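The Grippers Came to Our Floor, and So Did the Clipboards

Posted 2018-08-21 in Opinion

OK so I have to write this fast, the break is short and I've been putting it off since April.

I pack small goods for a living. Stationery kits, party bags, the stuff that gets tucked in with a magazine. Hendcombe, second floor, the side with the windows. Before that I did returns at Sarpong, which was worse. So I know a bit about picking things up and putting them down. It's most of what I've done as a grownup.

When Ernov told us the line was going to be "assisted" everybody pictured the same thing. Big orange arm, yellow cage, half of us gone by the holidays. What we got first was a handle. You hold it, it has two fingers on the front, you squeeze and the fingers close. You do your job with that in place of your own hand, and the recordings go off to wherever they go, and later on a machine is supposed to do the job the way you did it.

So that's the part I want to argue about. The teaching part. Everybody writes about the day the robot shows up and the day the people leave, and there's a long stretch between those two where the people are the ones showing it how. We're in that stretch now. It's a job. It doesn't have a name on our pay slips.

Try it some time. A thing you've done without thinking for years, and now you have two fingers and no feeling in them. A zipper pouch is soft, so it sags where you didn't grab it. Anything in a wrapper slides. Sticker sheets are the worst, flat on a table with no edge to get under. First day I was so slow I wanted to cry, I'm not kidding. And I'm quick! I was one of the quickest on the floor with my own hands.

Then you get better. You find out you come in low and from the side for one thing and straight down for another, and you find out you always knew that, you just never had to say it. I've had trainees stand next to me for a week and I couldn't have told them half of what I can tell them now. That's a real good thing that came out of this and I'm not going to pretend otherwise.

The target is 2000 pickups from each of us. I had 423 when I started writing this down. Some of the others are way ahead, some are hardly started because their wrists are bad, and there is no plan for the wrists. More on that below if I have time.
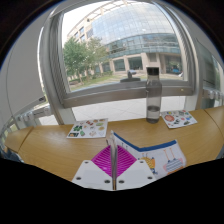
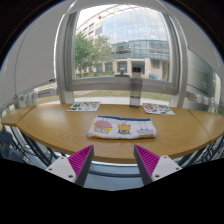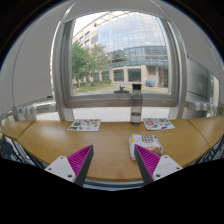 The window table at Hendcombe, with the sticker sheets and the water bottle at the back in all three.

It's a nice table. I'll say that. You get daylight and some trees and the big glass building across the way, and after the main line it feels like a day off for the first hour. Quiet too. Which is sort of my next complaint. On the line you talk. Somebody's always got something going on with a kid or a car. At the table you don't talk much, you watch the fingers. I went home one night and realized I'd hardly said a word since lunch.

And you do feel watched. The supervisor says nobody is grading us, they only want the motions. Fine. But the motions are me. If I drop a thing four times before I get it, that's in there. If I stop and stretch, that's in there. We asked who gets to look at it and got told it was "handled." Handled by who? Casine, where my cousin works, put it on one sheet of paper and taped it up by the time clock - what's kept, how long, who can see it. One sheet. It can be done.

Now the money. We get our hourly rate plus 175 for finishing the whole set. One time. Ernov told us in the same meeting that the site has 3407 different items it'd like handled this way in the end, and they said it like it was good news for us, lots of work ahead. OK. But think about it. If what I do with my hands is worth recording, then it's worth something after the recording too. A singer gets paid again when the song gets played. I don't expect a check every time a machine picks up a pencil case. I do think a flat bonus and a thank you doughnut is too cheap, and I think they know it is.

People tell me you can't stop it. I'm not trying to stop it! Half this job should go to a machine. The bending half, the half that's the same bag all shift until your thumbs go numb. Take it, please. I've got coworkers who can't open a jar at home anymore. If the thing learns from me and the next person here gets to keep their thumbs, I'd be proud of that and I mean it.

What I can't stand is how vague it is. We got told "roles will evolve." Evolve into what, and how many of them. If it's ten people minding machines and the rest of us out, say ten. Grown people can plan around a number. You can't plan around evolve. I have a lease coming up, and I'm supposed to sign it or not sign it based on a word.

So this is what I'd want, and I don't think its crazy:

Write down what gets recorded and who keeps it, and tape it up where we can read it.

Pay the teaching as its own job, at a higher rate, for as long as it lasts.

Let people with bad wrists swap out without losing the bonus.

First shot at the new jobs goes to whoever did the recording. We know these items better than anybody they could hire in. I know which wrappers split and which pouches catch on there own zipper, and I didn't get that from a manual.

Give us the number, or a range at least, and a date for it.

A few folks on the floor think I'm being soft and we should refuse to touch the handles at all. I get it. I thought about it too, back in the spring. But then they just pay some temps to do it, worse, and the machine learns to do our job badly and we have to work next to it. I'd rather it learned from somebody who's good.

Bell went two minutes ago. If you work at a place doing this, write in and say what they pay for it. I'd really like to compare before our next meeting with Ernov.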